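About Bimau

Bimau builds and rents out two-arm workstations for handling kitchen items and fresh produce. We started in a unit behind the Fakhoury bakery and moved to our present workshop on the Grernero estate when the first 5 stations were ordered. We now look after 32 of them.

Our main product is the Roltar bench. It comes with two arms on a rail, grippers, cabling and the software to run them. The bench is sold for £2350 a quarter on a rental plan, with servicing included, or it can be bought outright. Most customers are food firms and colleges who want to try out a task before they spend money on a full line.

A lot of our work goes into grip. Kitchen tools are made for hands, and handles vary more than people expect. We test on ordinary knives, bowls and baskets from the shops, and we keep notes on each one.

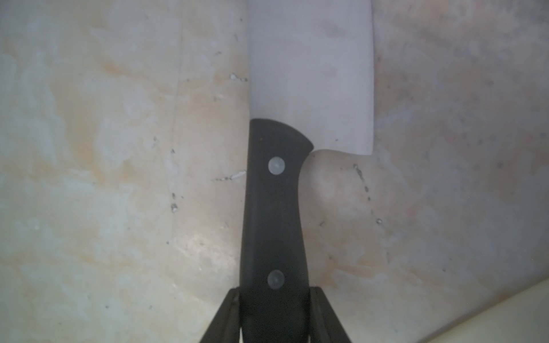
Can I use my own tools and containers with the bench?
Most customers do. Send us a list before delivery and we will tell you which items suit the standard fingers and which need a different pair.

Every bench is set up in our workshop before it goes out. We run the customer's own task on it, change what needs changing, and send over the settings with the machine. Delivery and fitting take a morning – we need a level floor, a normal socket and a door wide enough for the table.

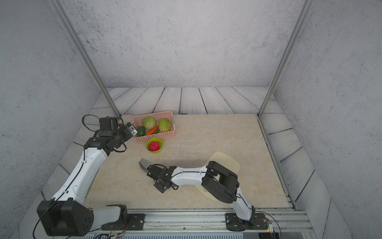
After fitting, we stay for the first session and show your staff how to start, stop and clean the bench. Phone support runs from eight until six. Spare fingers and cables are kept in stock, and a replacement arm can be fitted on site.

We also run a short course each May for colleges. It covers basic set-up, safe working and simple pick-and-place tasks, and costs £735 per group. Places are booked through the contact page, where you can also ask to visit the workshop and see a bench running.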